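Section 4: Setting Up Your Company Timeline

By now you have your museum guide software installed and your first gallery named, so let's put some history into it. We'll use the sample collection that comes with Marnus, which follows Dreser, a small carmaker from the town of Diltby, from its first shed to its last delivery van.

1. Open the sample collection and choose New Timeline. Give it a plain title. "Dreser Motor Works" will do nicely, and you can always fancy it up later.

2. Add your founder card. In the sample this is Arnaldo Amaral, who started out fixing farm engines. Keep the text under 381 characters or the card will spill onto a second screen, and visitors do tend to miss second screens. 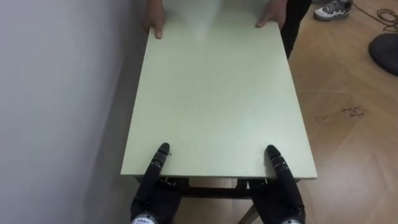
Table with pale green top.

3. Add your first model card. Type the model name, then the number built. The sample van has 2294 in this box. Please leave out commas and spaces - the program reads them as the end of the number, and you'll wonder where the rest of your vans went.

Note: If you don't know how many were built, leave the box blank. Marnus will hide that line for you.

4. Link your people. Click the founder card, hold down Shift, and click each person who worked with him. Kadri Kuusk and Ivars Petrauskas are already in the sample, so this is a nice easy place to practice.

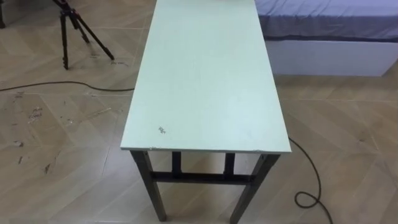
Once your cards are linked, you'll see thin lines running between them. Don't worry if they cross. You can drag any card up or down and the lines will follow along, though it may take a moment on an older computer.

5. Add a supplier card for Pētersons, the firm that made the axles. Choose Company, not Person, from the little menu at the top.

Caution: Changing a card from Person to Company later on erases its dates. Copy them somewhere safe first.
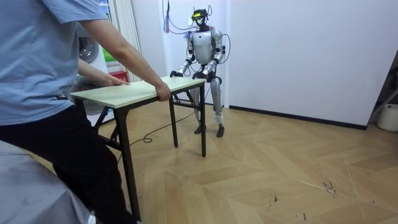 6. Save your timeline and pick Preview. Scroll slowly from left to right and read every card out loud if you can stand the sound of your own voice. The preview holds up to 104 cards at once, and longer timelines are split into pages.

Note: Cards dated only by month, such as March, land at the start of that month.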